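Riltcombe House - Shared Dining Room and Serving Area
Inspection checklist with comments

Date: 2023-10-29
Inspected by: Elif Naz Kılıçarslan
Previous list: closed except items 4 and 11, carried over below

Marks used: OK, FIX (put right before the next meal), WATCH (look again at the next inspection), N/A.

Section A. Floor and walkways

1. Floor dry and free of crumbs between the door and the serving table. OK.

2. Mats flat at the edges. FIX. The mat by the sink has a curled corner again. Turning it over worked for a while, but now both sides curl. Replace it.

3. Clear walkway of at least 45 inches between the serving table and the wall. OK with the chairs pushed in. With the chairs out it is tight for a walker.

4. Door closer slows the door before it meets the frame. WATCH. Carried over. Adjusted by Daly, still a little quick in the last few inches.

Section B. Tables

5. Tables stand level and do not rock. OK, all tables.

6. Table corners smooth, no splinters or lifted grain. OK. One table by the window had a rough spot under the edge where people put their hands to pull themselves in. Sanded on the spot.

7. Tabletops wiped with the mild cleaner and dried. OK. Please do not use the Tadon degreaser on the wood. It is for the range hood and it leaves the finish sticky.

8. Hot dishes set on trivets. FIX. Trivets were in the drawer and not on the tables at lunch.

Section C. Dishes and serving pieces

9. Metal dishes free of dents, sharp rims and loose polish residue. OK. Run a dry cloth around the rim of each one. If the cloth catches, take the dish out of use and tag it.

10. Serving pieces free of cracks, chips and rough edges. WATCH. Comments follow.

The curved brown pieces get more handling than anything else on the table, so check them one at a time under good light. Look first along the inner edge of the curve, where the color is lighter, and then at the rounded top. A crack that you can feel with a fingernail is enough to retire the piece. Stand it back in its dish afterward and see that the dish sits flat and well in from the table edge.

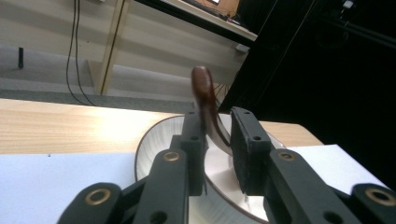 Venkatesh D'Souza asks that the fingernail check be done with clean bare hands and the piece washed again before it goes back on the table, as gloves hide the small cracks. He would also like any retired piece thrown out the same day. Two of them went into the spare drawer last time and were back in use by December. Agreed on both, and the wording of item 10 will be changed on the next printing.

11. No mixed storage of serving pieces and cleaning tools. FIX. Carried over. The bottle brush is still in the utensil drawer. A hook has been put up under the sink for it.

12. Serving pieces washed by hand where the maker says so. OK. The Prallow sheet is taped inside the cupboard door. It says no soaking and no dishwasher for those pieces. The tape is coming loose.

13. Spare dishes stacked no higher than 10, heaviest at the bottom, nothing above shoulder height. FIX. The lower shelf was fine, but the top shelf had a stack on it that I could only reach on my toes. Moved down.

Section D. Heat, water and power

14. Hot water at the tap comes through at a safe temperature. OK.

15. Oven dial agrees with the oven thermometer. OK. Set to 375, thermometer agreed once it had settled. Leave the thermometer hanging on the middle rack.

16. Cords off the floor and away from the sink. OK. The kettle cord was over the edge of the counter when I came in. Shortened with the clip at the back - please leave the clip on.

17. Extinguisher in place, gauge in the green, pin and seal intact. OK.

18. Fire blanket reachable without leaning over the range. OK.

Section E. Light

19. Lights over the tables all working. OK.

20. Daylight glare on tabletops. WATCH. On bright days the glare makes it hard to spot spills and small chips on a light table. Pull the blind partway before checking Section C, and open it again before meals.

Follow-up

Items marked FIX: 2, 8, 11, 13. Item 2 needs a purchase and the form is in the office tray. The others were dealt with while I was there, apart from the trivets, which depend on whoever sets the tables.

Items marked WATCH: 4, 10, 20. If the door closer gets any faster, call Daly and do not wait for the next inspection.

Comments from residents, passed on as received: the chairs at the far end are heavy to pull out. Felt pads have been suggested. No objection from a safety point of view provided the pads are checked for grit, which scratches the floor and makes the chairs drag again.

Copies to the office tray and the board by the door.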